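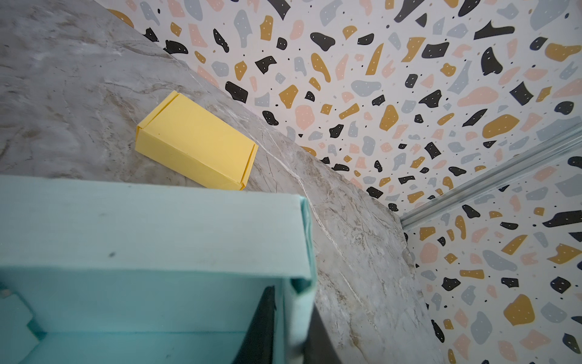 **Perception notes / thread**

**1/** This week I work on the wrist camera pipeline at Skemlow. The task is easy to say: find the small yellow box on the marble counter, next to the open teal box. My planner is called Irnix and it believes everything the camera tells it. So the camera part must be good.

**2/** First problem was the wallpaper. It has black, mustard, peach and grey chips on white. My old color threshold for "yellow box" was very happy with the mustard chips too. In one run the detector gave me 18 boxes, and 17 of them were on the wall.

**3/** The fix is boring. I fit the counter plane first, then I throw away every mask that does not touch it. The wall candidates disappear before the color step even begins. I should have done this in August.

**4/** Second problem: the veins in the marble. The edge detector likes a long pale vein as much as it likes the side of a box. I now ask for two edges that are parallel in 3D, with a height step between them. A vein has no height, so it drops out.

**5/** The metal strip in the corner between the walls gives bad depth when light falls on it. I do not try to repair these points. I mark them unknown, and the planner treats unknown as occupied. It is slower, but I sleep better.

**6/** Teal box. Its near wall is so close to the camera that the depth is often missing there. Before, the planner read "missing" as "free" and made a path through the board of my model. Now I keep the last good estimate of the rim for 240 ms and add a margin.

**7/** The finger is also in the view, dark and blurred. I mask it from the joint state with a fixed shape, a little bigger than the real one. Lovely Tiongson asked why I don't learn the mask. I tried. The learned one also removed the shadow under the yellow box, and I need that shadow for the contact check.

**8/** Numbers for those who like them: 2125 recorded views, 2000 for tuning and the rest kept apart. I will post the error table when the labels are checked a second time.

**9/** The config loader is from Pangilinan's repo, with small changes - I only added units to the field names. Please put units in your field names.

**10/** Open question for tomorrow: the yaw of a closed box with plain sides is ambiguous by 180 degrees. For grasping I don't care. For placing maybe I will. If you have solved this without a printed marker, please write to me.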